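Pellar works visit: shock absorber and wheel line

Pellar opens its Elilport works to owners and dealers once a year, in September. The plant builds dampers and beadlock wheels for side-by-sides and small off-road buggies. Groups of a dozen go round in 2 hours, starting from the goods-in door.

Damper assembly

Bodies arrive as drawn tube and are honed on site. Each bore is gauged at three depths and the reading is stamped on the job card. Shim stacks are built by hand to a printed sheet, then the unit is filled, bled and charged with nitrogen. The Inska, the long-travel model, gets a second bleed after standing overnight.

Every damper goes on the dyno. The trace is compared with a master curve and rejects return to the bench with the plot attached. The counter on the endurance rig stood at 2,161 cycles when our group reached it. Oil is changed on that rig every 500 cycles and a sample kept.

The assembly hall is held at a steady temperature, but the wheel shop next door is unheated and its roller doors stay open – bring a padded jacket even in September.

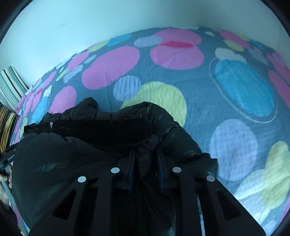

Wheel shop

Beadlock rings are machined from plate supplied by Zawadzka. The bolt circle is drilled in one setting and the rings are deburred by hand. Runout is checked on the finished wheel, with the ring torqued down in a star pattern. The torque figure is on a card by the fixture, and the guide was happy for it to be copied down.

Questions were taken in the canteen. Rebuild kits for the older dampers remain in stock, and seal heads can be bought separately. Parking is behind the works, by the 2 loading bays. Trailers should use the lower gate.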